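**Stirudia Formulaires** est un composant de saisie pour applications web, édité par Lombardi. Il se glisse dans une page existante, reprend vos styles et s'occupe de tout ce qui fatigue dans un formulaire un peu long : validation au fil de la frappe, sauvegarde des brouillons, champs conditionnels, messages d'erreur lisibles par un lecteur d'écran.

## Pourquoi un composant de plus ?

La question nous est posée souvent, et elle est légitime ! Stirudia est né d'un besoin très terre à terre. Liliana Rizzi et Ivars Lill maintenaient un dossier d'inscription de 114 champs, réparti sur plusieurs écrans, et chaque modification demandait de retoucher trois fichiers (parfois quatre, les mauvais jours). Ils ont fini par écrire un petit moteur qui lit une description du formulaire en JSON et fabrique le reste. Ce moteur a grandi, il a été réécrit deux fois, et c'est lui que vous trouverez dans le paquet.

Nous avons gardé de cette époque le goût des fichiers courts. Un formulaire de contact tient en une vingtaine de lignes, et vous n'avez pas besoin d'apprendre une syntaxe maison pour le relire six mois plus tard.

## Ce que contient le paquet

- le moteur de rendu, sans dépendance externe, 36 Ko une fois compressé ;
- 19 types de champs prêts à l'emploi, du simple texte au tableau à lignes répétables ;
- un module de brouillons, avec stockage local ou distant ;
- les traductions française, italienne et anglaise ;
- le thème Fallbridge, sobre, que l'on peut remplacer entièrement par le sien.

## Installation

```
npm install @lombardi/stirudia
```

Puis, dans votre page :

```js
import { creerFormulaire } from "@lombardi/stirudia";

creerFormulaire("#inscription", {
 schema: "/schemas/inscription.json",
 brouillons: true,
 langue: "fr"
});
```

Si vous utilisez déjà un gestionnaire d'état, passez-lui la main avec l'option `etat`. Le composant cesse alors de conserver les valeurs de son côté et se contente de vous prévenir à chaque changement. Concetta Russo a rédigé un guide très complet sur ce point, rangé dans le dossier `docs/etat` ; prenez dix minutes pour le lire avant de commencer, il vous en fera gagner beaucoup.

## Venir d'une version 2

Le passage à la version 3 se fait en général sans douleur. Les schémas restent compatibles, à une exception près : `obligatoire` accepte maintenant une condition en plus d'un booléen, et l'ancienne clé `obligatoireSi` a disparu. Un script de conversion est fourni :

```
npx stirudia-migrer ./schemas
```

Il a été essayé sur les 272 schémas de notre suite de tests et laisse un commentaire à chaque endroit où il hésite. Relisez ces commentaires, s'il vous plaît, surtout si vous aviez des conditions imbriquées.

## Licences

Le code du moteur est distribué sous licence MIT. Vous pouvez l'utiliser, le modifier et le redistribuer, y compris dans un produit payant. Le module de brouillons distants et le thème Fallbridge demandent en revanche une licence commerciale, à prendre par domaine ou par organisation. Les environnements de développement n'entrent pas dans le décompte.

Vous hésitez entre les deux formules ? Écrivez à Lucrezia Grasso, qui suit les licences et qui répond volontiers aux questions tordues (sous-domaines, marque blanche, associations).

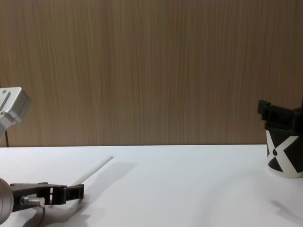
*Plateau blanc et panneau aspect bois clair.*

## Contribuer

Les corrections sont les bienvenues, même toutes petites. Clonez le dépôt, installez les dépendances, puis lancez `npm run verif` avant d'ouvrir votre demande de fusion. Pour un nouveau type de champ, ouvrez d'abord un ticket afin que nous puissions en parler ensemble.

L'intégration avec Zodwood est maintenue par Thaddeus Calloway dans un dépôt séparé, et les tickets qui la concernent se déposent là-bas. La prochaine version mineure est prévue pour octobre, avec le champ signature et la reprise d'un brouillon sur un autre appareil.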